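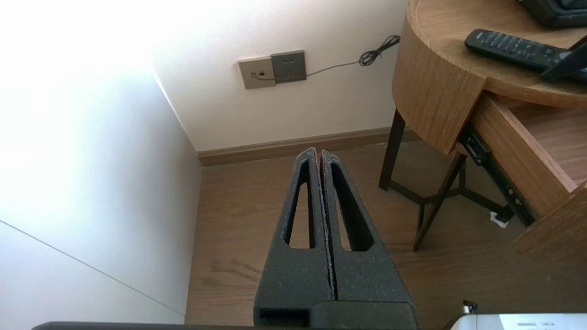
What an Open Day Should Show

Opinion | Automation and Public Life

April
By the Editorial Desk, Mellor Institute

The Ondovberg laboratory opened its doors to the public last month, and 203 visitors passed through between morning and late afternoon. Members of this institute were among them. We came away with a favorable view of the work and a firm view on how such work should be presented.

The main demonstration concerned household tasks. A robot arm, supplied by Marance and fitted with a two-fingered gripper, was set to work beside a round wooden side table with a drawer and a remote control on top. The room had a wood-grain floor, a wall outlet and a length of black cable hanging near the table. It was, in short, a room much like those in which most people live.

We consider this the right choice. Earlier events of this kind have favored colored blocks on a clean bench, and visitors have left with little idea of what a machine could do for an older relative or a person with limited use of the hands. A drawer is a fair test. It has a rail and a limit to its travel, and it must be approached from the proper side.

The laboratory was also candid about its record. A printed sheet at the door stated that the arm had made 541 attempts at drawer tasks during the season and that 40 had been stopped by the operator. Some guests found the second figure discouraging. We did not. A public that is asked to accept machines in the home is entitled to know how often a person had to step in.

Our one reservation concerns time. Groups were given eight minutes each – too short for a slow task and for the questions that follow it. The planned event at Ustow should admit fewer people and let them stay longer. It should also allow visitors to see an attempt fail, and to hear the staff explain what they will change before the next one.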